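Review: Dreveo two-finger gripper kit
Pádraig Foley
21 May 2025

I bought the Dreveo kit in January for a small sorting arm in our shared workshop. It replaced a Mukura unit whose drive gear had stripped. The kit comes as flat bags of parts with a servo, a control board and a download code for the simulation model.

Assembly took one evening. The finger screws are short and the holes need cleaning out with a tap before they bite evenly. The manual skips this. Wiring is plain, with a keyed connector at each end, but the cable is too stiff for a tight wrist. I swapped it for a 60 cm length of silicone wire from Ackermann.

The board accepts position commands over serial and reports motor current. At 1000 cycles with a wooden test block I logged 8 missed grips, all of them after I had lowered the current limit. Backlash is noticeable at the tips. A thin washer behind each pivot reduced it.

The simulation model loads in Plosusier without edits. I mounted the gripper in a plain box with marble textures on two faces and a gray one ahead, and put the view behind the palm.

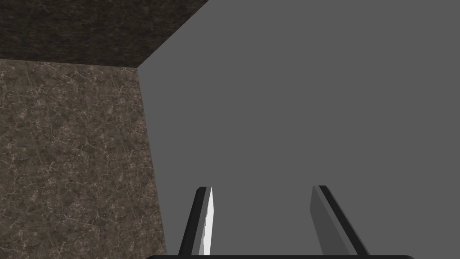 Joint limits in the model file match the hardware on opening but stop short on closing, so I corrected the lower value by hand. Friction is left at the default and needs tuning. Firmware 863 fixes the startup twitch; install it before attaching the fingers.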